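4. When is a table a bench?

4.1 The inventories

We began with the furniture inventories, in the belief that people paid to write down the names of things would have settled on some names. The Samico list runs to 700 entries and uses "table," "bench," "desk," "worktop," and, for one unlucky object on the second floor, "surface (large)." The Gamage list prefers "station," which it also uses for the place where the coffee is made and for a stool. Oltow keeps no list at all and was the only site whose records did not contradict themselves.

The same piece of furniture could change its name by moving down a hallway. At Samico a plain four-legged item was entered as a desk while it stood in the accounts office and as a bench after it went to the repair shop. Its tag number stayed the same, as did its legs. When it later came back upstairs it was entered as "bench (desk)," and we have kept that spelling in our data out of respect.

4.2 The questionnaire

We sent out 400 questionnaires across the three sites and got 352 back, a rate we credit to the form being one page long. Each form gave 10 short written descriptions and asked for the everyday word a person would use when telling a coworker where they had left their keys. We chose keys after a pilot version, which asked about "items," produced a number of thoughtful answers on the meaning of "item."

Earlier work on words for household objects would lead us to expect shape to do most of the sorting. Height should separate benches from tables, and drawers should separate desks from both. Drawers did behave as predicted. A thing with drawers was a desk to nearly everyone, even when the description said that the drawers were painted on.

Height did much less. What mattered more was the top. Wood and a smooth finish pulled answers toward "table," while bare metal, slots, or bolt holes pulled them toward "bench," and this held even for tops described as being at dining height. Respondents seem to ask themselves whether they would eat a sandwich off it. Several wrote this in the margin without being asked, and one added the filling.

Length had its own effect, though a weaker one. A short metal-topped item was a bench almost without dispute. A long one drew a good share of people back to "table," usually with a word in front: "work table," "long table," "the big table." We suspect that "bench" has some trouble growing past a certain size before it starts to sound like seating — a worry that also turned up in the comments, where it was expressed with some force.

4.3 The Jenda coding scheme

Answers were sorted with the Jenda scheme, which allows one head word and any number of modifiers. It handled "work table" well and "that thing by the window" badly. We coded the second as "thing," modifier "window," and moved on. Cases with a long, slotted metal top (Figure 3) were coded twice, once by each of two coders, who agreed on everything except whether they had agreed.
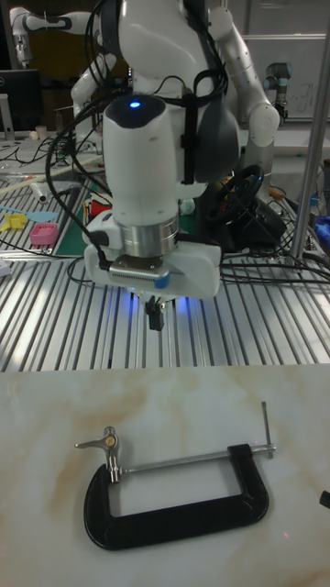

Reading time: 10 minutes

Figure 3. Long work table with a slotted aluminum top. Coded as "table," modifier "work," by the first coder, and as "bench" by the second.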